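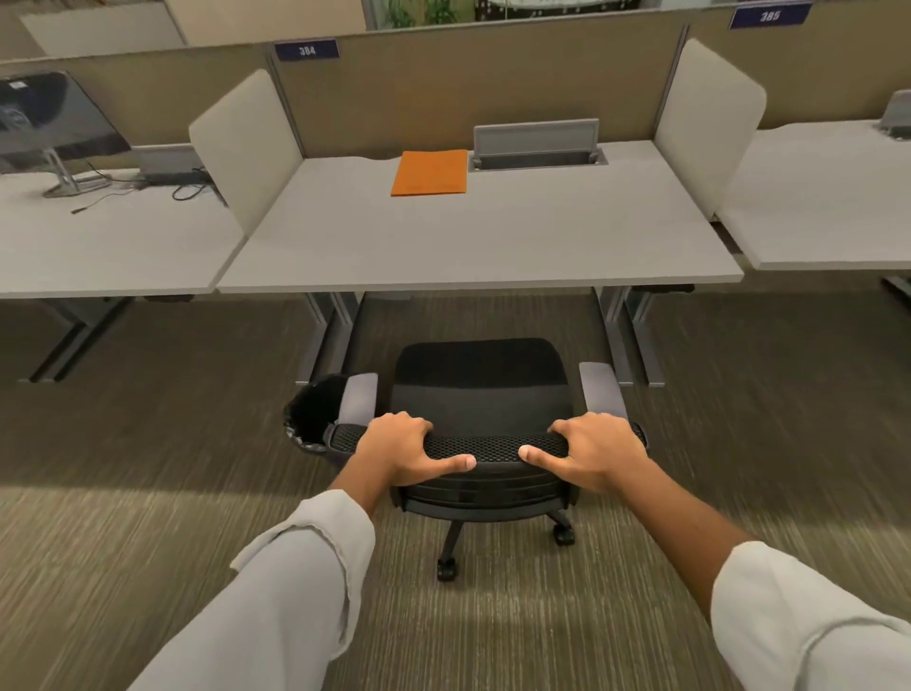
WENDENNESS, January

The woman who answers complaints for the Fluvelis water company has been yelled at by 1109 people, and she has kept count. "My husband says it's unhealthy," she says. "He's on the list. We had low pressure one spring."

She took the job for the dental plan and meant to stay a summer. Most calls, she says, are about the bill, and most of those are from people who haven't opened it. "They want me to open it for them. Over the phone."

Then there are the regulars. One man on Van Acker Street calls every month to report that his water tastes "ambitious." She has sent out two inspectors, who drank a glass each and went home.

Does the shouting bother her? She thinks about this for a while. "After about 40 minutes, people start telling you about their knees," she says. "I know a lot about knees."

She keeps a chart of which streets are the rudest and won't say who is on top, though she did ask, twice, where I live. When I told her, she wrote something down.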